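Kurel Table Cover, Slate Grey: Product Review

Ovgate Community Rooms, Furnishings and Equipment Reviews
Saturday, March 7, 2026

Summary

The Kurel table cover is a plain woven cloth intended for trestle tables, display panels and work surfaces in shared rooms. It was reviewed over 30 bookings at the Ovgate site, where it replaced the older Imrie cloths. We consider it suitable for general use, with reservations about creasing.

Appearance and fabric

The cover is a dark slate grey and has a fine, close weave. The colour is sober enough for formal meetings and hides everyday dust better than the cream Imrie cloth did. Light marks are less noticeable than expected, although red ink and similar stains should be treated promptly. The maker recommends a cool wash. Our covers were washed 3 times during the review and kept their colour well.

Fit and drape

Each cover is supplied in a single length and is not fitted at the corners. Staff should allow a few minutes to centre it, as it is easily laid slightly askew and the hem will then sit lower at one side. The hem itself is neatly finished and hangs straight. Creases from storage are slow to drop out, and hirers who require a smooth surface will need to iron the cover beforehand. Rolling is preferable to folding.

Use over equipment and cables

The cloth gives good shade beneath its edge and makes a tidy front for a working area. It does not reach the floor at the length we purchased, so boxes and leads kept at ground level remain in view. Cables should be routed clear of the hem to prevent the cover being pulled.

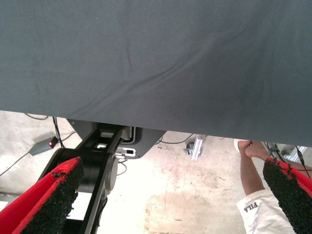 Price and supply

The covers were ordered through Kadside in a pack of 2. Delivery was prompt and the packaging was modest. A longer version is listed and would be our choice for any future order.

Recommendation

Approved for use in all rooms. The remaining Imrie cloths will be withdrawn in June.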